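Nirnau launches a plain-English guide to the old laws you might be breaking on your bike 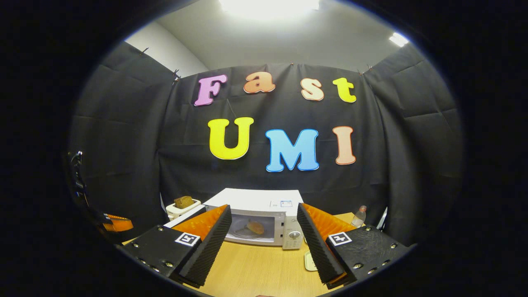

I'll start with a confession. Until last May I had no idea that I could get a ticket for riding my bike home after a couple of beers. I thought those laws were for cars! Then a friend of mine got stopped two blocks from his apartment, and I spent the whole next evening reading traffic codes at my kitchen table.

That evening is how our new guide got started, and I'm very happy to say it's out now and free for anyone to read.

I'm Ulises Taipe, and I run Nirnau, a small legal information service. We take laws written in language most people gave up on years ago and put them into words you'd use with your neighbor. The new guide is called Can I Ride That? and it covers bikes, e-bikes, scooters, skateboards and (because people kept asking) horses.

Yes, horses. In some states the drunk driving rules can apply to a person on horseback, and in others they don't, and the reason often comes down to how somebody defined the word "vehicle" a very long time ago. Bikes are the same kind of muddle. One state treats a bike like a car for this purpose, the next one has a separate and smaller offense, and a third leaves bikes out but can still charge you with being drunk in public. You can ride across a state line and be under a different rule before you've changed gears.

Before we wrote a word, we asked 800 riders what they thought the law was where they live. Only 301 of them gave an answer that matched it. I got my own state wrong too, so no judgment from me.

The guide has 22 short chapters, and you really don't need to read them in order. There's one on sidewalks, one on lights and bells, one on headphones, and a long one on what to do if an officer stops you. That last one was the hardest to write – we threw out the first version completely and started over. My colleague Yhon Usuga did most of the digging, and he has strong feelings about old city ordinances.

"I kept finding rules that were still on the books and that people at city hall had never heard of," says Yhon. "Some of them won't ever be used against you. A few of them could be, and those are the ones I wanted in there."

I should say clearly that the guide is general information. It can't tell you how a court will see your own case, and if you've been charged with something, please talk to a lawyer in your state before you do anything else.

You can read the whole thing on the Nirnau website, on your phone or your computer. We're also printing 1,000 paper copies with the help of our friends at Siltorell, and those will go to bike shops and public libraries that ask for them. If you run a shop and want a stack for the counter, just write to us – we pay the postage.

A Spanish edition is in the works, and after that I'd love to take on boats.

Press contact: Yhon Usuga, Nirnau press desk. Review copies and interviews with Ulises Taipe available on request.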